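Nirkum Clipboard for Mac

Keeps the last 3000 things you copied, so you can stop pasting into a sticky note "just for a second."

Version 2.4, updated Dec 13, 2020

I wrote Nirkum because I kept losing a shipping address. I'd copy it, then copy a link to send to somebody, and the address was gone and I had to dig back through Mail to find it again. The Mac clipboard holds one thing. One! I'd put up with that for years before it got on my nerves enough to open Xcode.

So Nirkum sits up in the menu bar and quietly remembers what you copy. Text, links, pictures, files from the Finder, colors from the color picker. Press Control-Command-V and a little list drops down with the newest item on top. Start typing and the list narrows as you go. Hit Return and whatever's highlighted gets pasted right where your cursor was. I use it so much that I get grumpy on other people's computers.

What you get

History that sticks around. Out of the box it keeps 100 items, and you can push that up to 3000 in Preferences. It survives a restart (the early builds didn't, sorry about that, early people). Mine is sitting at 2796 as I type this and the list still opens right away on my old MacBook Air.

Pins. Anything you paste all the time can be pinned so it never scrolls off. I have my address, my tax ID, a canned reply about refunds, and the shrug emoticon, which I can't type from memory and refuse to learn.

Plain paste. Hold Option when you press Return and all the fonts and colors get stripped out. If you've ever pasted from a web page into an email and ended up with one giant purple sentence, you know why I built this one first.

Stacks. Copy five things in a row, then paste them in the same order, one after another, with the same shortcut. Great for filling in forms. Turn it on from the menu bar icon and it switches itself off when the stack runs out.

Ignored apps. Add your password manager to the ignore list and Nirkum won't save anything copied from it. Most of the well-behaved ones mark their passwords as private anyway and Nirkum respects that mark, but I'd add yours to the list all the same.

Where your stuff goes

Nowhere. The history is a file in your Library folder and it stays on your Mac. There's no account and no syncing, and the only time the app goes online is to check for a new version (you can turn that off too). People do ask me for iCloud sync and I go back and forth on it. For now the answer is no, because I'd want to be a lot more sure of myself before I moved other people's clipboards around.

What's new in 2.4

Runs on Big Sur and on the new M1 Macs without Rosetta.
The list no longer jumps to the top if you copy something while it's open.
Search now ignores accents, so "resume" finds "résumé" as well.
New picture preview. Select an image and tap the space bar to see it big.
Fixed a crash when copying very long spreadsheets out of Numbers. That bug had been hanging around since July and I'm so glad to see the back of it.

The preview fits a picture to your screen, and the arrow keys take you to the next one up or down in your history. Space bar again closes it.

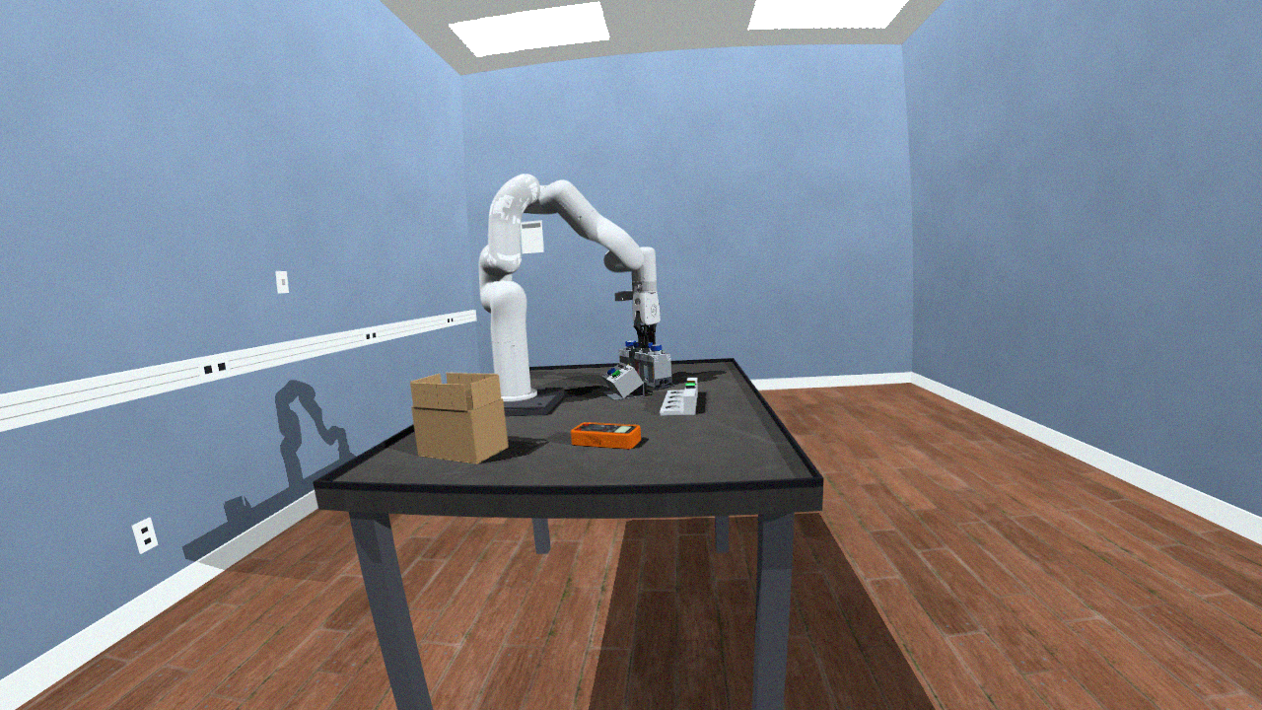 What you need

A Mac running macOS 10.13 High Sierra or later. The download is tiny and takes up hardly any room once it's installed, though a history full of screenshots will grow. There's a cap you can set for pictures under Preferences, Storage, and when you reach it the oldest ones go first. Pinned items are left alone.

Nirkum will ask for Accessibility permission the first time you paste with it. Open System Preferences, Security & Privacy, Privacy, click the lock, and check the box next to Nirkum. Without it you can still pick things from the list, you'll just have to press Command-V yourself.

Trying it and buying it

The trial is the full app for 30 days. After that it drops back to remembering your last ten items and keeps working like that for as long as you want. A license is a one-time thing, covers all the Macs you personally use, and includes every 2.x update. If you bought version 1, your old key works here too, so just paste it in.

Lost your key? Write to me from the address you bought with and I'll resend it. I answer my own email, usually in the evening, and bug reports go to the same place. If it crashed, please attach the report that pops up, even if it looks like gibberish!

Download Nirkum 2.4
Buy a license
Older versions
Release notes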